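Home | Meetings | Minutes | Storage Room | Contact

Trandodo Craft Room - Minutes of the users' meeting, February
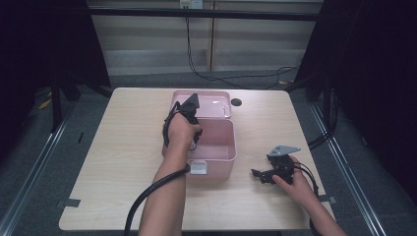

Meeting opened at 6:30 p.m. Minutes of the last meeting were accepted with one correction: the shelf by the sink was "measured," it was not "fixed." It is still not fixed.

1. Small boxes with lids

The proposal is to replace the open trays with hinged plastic boxes, same type as the pink one on the table. Supplier would be Perkitz. The quote is for 54 boxes at a total of 576, delivery not included. The meeting asked what delivery costs. No answer yet.

The case for the boxes is that beads and pins stay put and the boxes stack. The case against, as put by several people, is that we bought lidded tins two years ago for the same reason and they are all sitting in the closet with the lids in a separate bag. A latch only helps if people close it. It was also said that an open lid lying flat behind the box takes up nearly as much table as the box does, and four people working at one table would run out of room fast.

Pale pink was not popular. Perkitz says other colors are "usually available." The meeting would like that in writing.

Decided: order no more than 30, and only after we have the delivery price. The rest of the request is put off until we see whether the first ones get used.

2. Tables

Öberg has offered a different tabletop at 250 each. The offer says it is "easier to keep clear." The meeting did not see how a tabletop does that. The light wood ones wipe down well enough. One member likes the round hole at the back for cords, another says small things fall through it.

Decided: no purchase.

3. Labels

Sutent sent a sample sheet of labels, which was passed around. Two had started to peel by the end of the item. Masking tape and a marker will continue.

4. Tidying evening

Last time was supposed to take an hour and took closer to three - mostly sorting buttons that were mixed up again within the week. Agreed to try once more, without the buttons.

5. Other business

The key to the tall cabinet is missing again. Whoever has it should put it back on the hook.

Meeting closed at 7:50 p.m. Next meeting when the delivery price is in.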